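Progress report, second period - Grestlow Home Sleep and Respite Program
To: Halvard Wikström, Bakke Fund
From: program lead, Grestlow
Covers: April through July

Halvard - sorry this is brief in places, we are short one coordinator until her leave ends. Budget sheet goes separately. Narrative first, then the asks.

Where we are

75 families enrolled, which is the number in the grant agreement, so that target is met. Got there in June. Most came through the school nurses and the two pediatric clinics on the Lelline side of the river. Very few from the Tenusa side, more on that below. All of them caring at home for a child or adult who doesn't sleep through the night, which was the only criteria we kept after the first round. Dropped the income form. It was taking longer to fill in than the first home visit and we were losing people over it.

Overnight respite: running. A trained sitter comes at 9 pm, leaves at 6 am, caregiver sleeps in another room or goes to a relative. Each family gets one night every other week. They want more. Every single feedback form says so in one form or another.

Home visits: running, a bit behind. Visit one is the bedroom and bedtime walk-through, visit two is the sleep diary review. Visit one is on schedule. Visit two is slipping because people don't have the diary filled in by the time we come back, and then we reschedule, and then it's a month later. We have shortened the diary to one page. Went to bed, woke up, who got up, back to sleep. That's it. The old one asked about meals and screens and mood and I think we can live without it.

Daytime group: slow. Planned as weekly at the Tenusa library, went to every other week in May. Attendence was poor at 10 am and better at 1 pm, so it is at 1 pm now. The library has been good about the room but can't give us the same one each time, and people got lost.

Staffing

17 sitters trained, 8 of them working regular nights. The gap is bigger than I would like. Some took day jobs, a couple found out nights weren't for them, and the rest are waiting on background checks, which are taking forever at the county. I have called. I'll keep calling. Training itself is fine, we moved the seizure response part to the first evening after sitters asked for it, and added a shadow night before anybody goes solo. Shadow nights are paid. That wasn't in the original budget - it's coming out of the travel line, which is underspent.

Pay rate is a problem. We are below what the home care agency offers for the same hours. We've kept people mostly on goodwill and a flexible calendar. Would like to talk about this before the next period and not after.

Tenusa side

Eight families only. The bus stops at 7:30 pm, and sitters without a car can't get there for a 9 pm start. Two options. Pay mileage and pool rides, or recruit sitters who live over there. Trying the second first. Flyers at the laundromat, the church hall and the grocery store, and a table at the July street fair which brought in a decent list of names. Follow-up calls are half done.

Also the Tenusa clinic changed managers in spring and our referral agreement got lost in the shuffle. New copy signed and sent.

What the visits are showing

Early, and from our notes only, no analysis yet. Lots of the trouble is plain bedroom stuff. Light from the street. Bed against a shared wall with the neighbor's TV on the other side. Medicines and water kept in the kitchen, so whoever gets up has to go all the way down the hall and is then wide awake. Moving a small table next to the bed with the night things on it costs nothing, and several caregivers told us it was the most useful part of the visit. We are writing it up as a one-page handout. 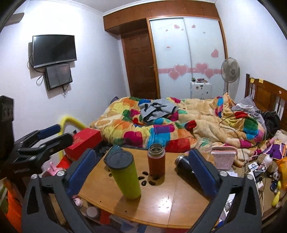
Handout will be in English and Spanish to start. Draft goes to the nurses for review first, then out to all families with the September calendar. If there's money left on the print line we'll do a larger type version too, a good share of our caregivers are grandparents.

Blackout curtains: we bought a first batch and they went right away. Second batch ordered, arrived in the wrong length, went back. Replacement is due any day.

Money

On track overall. Travel under, printing under, sitter wages over. Supplies about even once the curtain refund comes through. Asking permission to move the rest of the unspent travel money into wages through the end of the period. Need this in writing, our bookkeeper won't touch it otherwise and she's right.

Problems, short list

Background check delays, see above.
Diary returns. Better since the short version but still not good.
Phone line. The after-hours number dropped calls for most of a week in May. Switched providers. No complaints since then.
One family left the program unhappy about a late cancellation. Our fault. We now keep a backup sitter on call for each scheduled night, when we have one.

Next period

Second visits caught up by the end of October. More sitters cleared and on regular nights, at least half of them on the Tenusa side. Handout out. Group stays at every other week, no plans to go back to weekly unless people ask. Caregiver survey goes out again in November, same questions as the first so we can compare.

Would also like to set up a call with you and the Lelline clinic folks, they have some thoughts on referrals for adults over 18 and I don't want to answer for the Fund. Mornings are best for them, before 10 am.

Receipts and the sitter hours log are in the shared folder. The June log has two pages out of order, will fix.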